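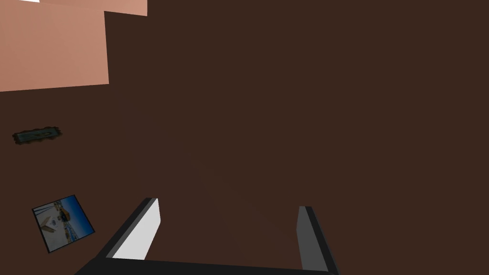

Akholm opens its simulation room to the neighbors

The simulation room at Akholm was fuller than its chairs allowed on 9/8/22, when the robotics workshop held its open day and let anyone who cared to wander in have a look at what the staff have been building on their computers all year. Families from the Furkalitz side of town came early, a class from the technical college came a little later, and there was coffee in the hallway for everyone who had to wait (which was most of us, at one point or another).

The main attraction was Palomino, the simulated tabletop where Akholm's two-fingered gripper does its practicing. Nelly Carhuamaca, who leads the project, sat at the big screen for most of the afternoon and answered questions with great patience, including several from a very small boy who wanted to know if the robot ever gets tired. "It doesn't, but I do," she told him, and then went and found him a cookie.

Carhuamaca explained that the program shows its operators the table from just behind the gripper, so that a person steering it sees the fingers reaching out ahead of them. It takes a little getting used to. Visitors were invited to try steering for themselves, in turns of 5 minutes each, and the line for that ran out the door and past the coat rack. Prunwood, the furniture maker across the road, sent over a bench for the people waiting, and it was very much appreciated.

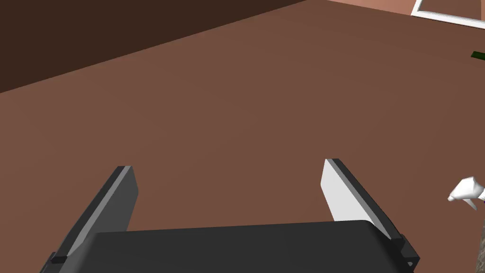 The gripper with its fingers open over the simulated tabletop at Akholm.

Those who stayed for the short talk heard how the practice runs are put together. Objects are laid out on the brown surface, the gripper is given a task, and the whole attempt is saved so that the team can go back over it later. Palomino has 1,079 saved attempts so far, and Carhuamaca was cheerful about the fact that a good many of them are failures – she says those are the ones she learns the most from, and she played a couple of them for the room, to warm applause.

By closing time 26 visitors had put their names down for the evening course that Akholm is planning, a good deal more than the room can hold, so there may well be two groups. The course needs no background in programming, only some curiosity and a free evening now and then. Another open day is planned for December, with longer turns at the controls and, we are promised, more chairs. Anyone who would like to join the list for either one can leave a name at the Akholm front desk.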